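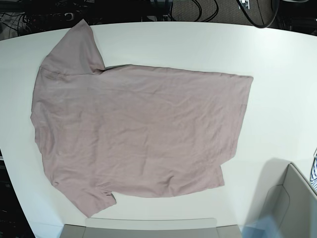 Folding cell grabs two layers at the hem

coralie_d
Hello all. I look after the T-shirt folding cell at Podalness, and I need advice about the fingers. With thin cotton knit the gripper should take one layer at the hem, but often it takes both. I already reduced the closing force from 350 to 200 in the settings. Now it sometimes closes on nothing. 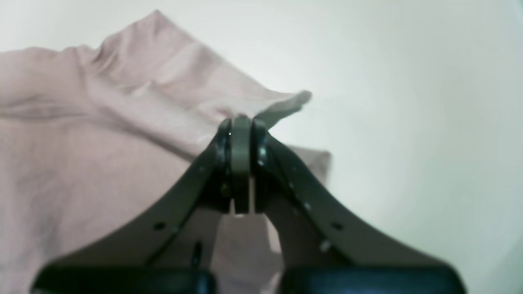

The finger pads were changed in February and the screws are tight. Should I reduce the force again, or is my approach height wrong?

faulkner_bench
Height, I would say. Go 2 mm higher and put the force back where it was. Low force only hides the problem.

Dexter Crenshaw
I don't agree. At Clalatley we ran light knits for a long time with low force and it was fine — but we cleaned the pads every shift. Lint makes them slippery. Did you clean them?

coralie_d
Once a week only. I will try the cleaning first, it costs nothing. With the wrist camera I check the tips when they are closed, before the next pick.
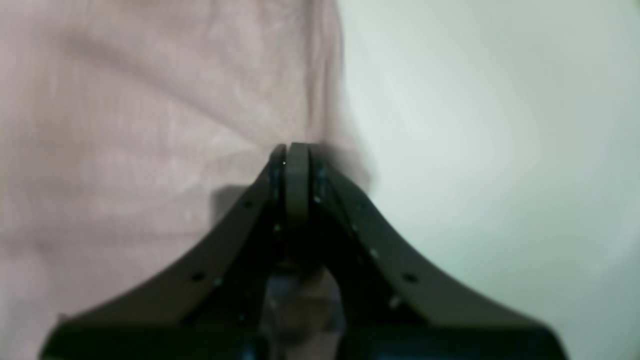 If the tips don't meet evenly, I loosen the finger, align it again and tighten the screws little by little. Is this enough, or must I also repeat the zero position?

faulkner_bench
Always repeat the zero. And please change one thing at a time.

Dexter Crenshaw
Yes to the zero. About the height I still say no, not before the pads are clean.

Related topics
Pad cleaning: alcohol or only dry cloth?
Delgate controller loses zero after restart
Wrist camera cable too short (3 replies)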